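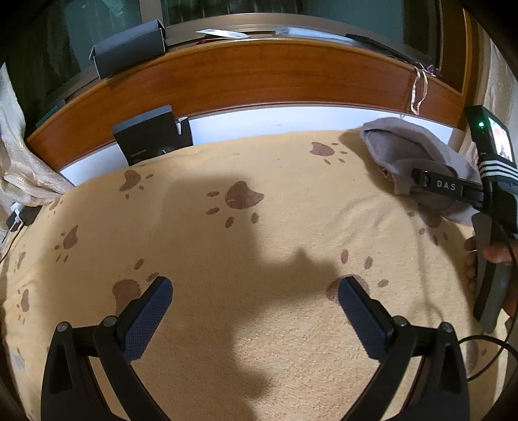
July 30

Okay, back on the pose tracking for the hand-held set, bedroom clips this time. I gave the new build of the Jerutow tracker the whole Gernstead batch overnight and came in to a log full of relocalization warnings, nearly all of them from the blanket. Paw prints! The matcher loves them (strong corners, good contrast) and then can't tell one paw from the next, so it hops from print to print and the trajectory gets a little sideways jerk each time. Fleece in between gives it almost nothing.

Tried first: capping features at 1,000 per image and spreading them over a grid so the headboard and windowsill get a fair share. Helped a lot. The dark window glass is still useless but the sill edge is a lovely long line.

Tried second: masking out our own fingers and pads. The old mask from February was drawn for the Kramer pads and sits too low, so the textured pads were leaking in as "static" points. Redrew it by hand, 8 minutes, should have done it ages ago. The gripper's shadow is the one I don't have an answer for — it slides over the blanket with us and the edges are soft enough that the outlier check lets them through.

Drift at loop closure is down to 2 cm on the good clips. 3 clips still blow up, all with the second gripper moving on the right. Need a mask for that too, hand included, and it can't be a fixed one.

To do: rerun the Grovport kitchen clips with the same settings before I merge anything. Also rename the config, "final_b" is embarrassing.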